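How do you sort small stuff without ending up with 50 little boxes?

Posted in Home & Craft Room, 13 September 2026

Okay, so I have a drawer problem. My craft table is full of tiny things: wooden cubes from a block set the kids outgrew, buttons, beads, fabric scraps, thread ends I swear I'll use. I bought a stack of small open boxes at the Pondadberg store back in March because they were cheap and came in nice colors, and now I have a whole shelf of them and I still can't find anything. Every box starts out as one thing and turns into "misc" inside a month.

The table is 50 inches wide and I sew on it too, so I can't just leave everything spread out. I don't want lids (I never put them back on), and I'd like to spend under $108 if I have to buy something new. My sister says get the Wustitz drawer tower and be done with it, but it's huge and I'd have to move the bookcase. Do people label? Color code? Just give up and use one big bin? Also, what do you do with the cubes? There are up to 300 of them and I can't bring myself to give them away.

Thanks in advance, and sorry for the long post!

Indira Pai

bigger bin. you're overthinking it. I have one Druvden tub for everything and I dump it on a towel when I need something

Kamala Gounder

I was exactly where you are a couple of years ago, so let me tell you what stuck and what didn't. Labels didn't. I made really pretty ones too, with the good pens, and then I'd put beads in the button box "just for tonight" and that was the end of it.

What worked for me was keeping only two open boxes on the table at a time, in colors you can't mix up. One is for "keep and use soon" and the other is for "belongs somewhere else." That's it! Everything small that lands on the table goes into one or the other, and when the second one is full I walk it around the house. The rest of the boxes live on the shelf, empty or sorted, and they don't get to come down unless one of the two goes back up.

Leave a gap between them, too. Mine used to be pushed right up against each other and I'd drop things in the wrong one constantly — beads especially, they bounce. A hand's width is plenty.

For fabric, I stopped boxing scraps altogether. They sit in a heap on my cutting mat until I've got an hour to go through them, and then anything smaller than my palm goes in the stuffing bag. It looks messy but I can see every color, and I use so much more of it now than when it was folded up in the dark.

The cubes I'd do first, before any of the fiddly stuff. They're all the same shape, they don't roll, and you get that nice feeling of having finished something. Pink for one pile and navy for the other would do fine, something like this: 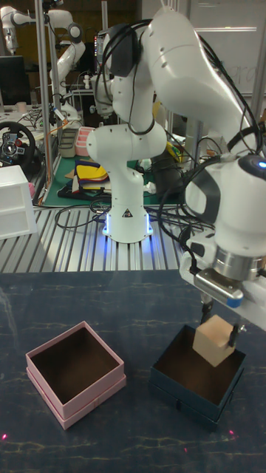 Indira Pai came back to ask whether two boxes would really be enough with kids in the house, and what happens when they start using the "somewhere else" box as a toy box. Fair point! Mine are teenagers now, so I forget. I'd give the kids a third one on a low shelf and let them fill it with whatever they like, then tip it out every week or so while they're at school.

Oh, and skip the drawer tower for now. My neighbor has the Wustitz and the bottom drawers stick when they're full. If you do want drawers, Borbély makes a plain five-drawer unit that slides under a table, and I think I paid less than your limit for mine, though that was a while back. Measure the height first, including the feet. I didn't, and I had to put my table up on blocks for a whole winter.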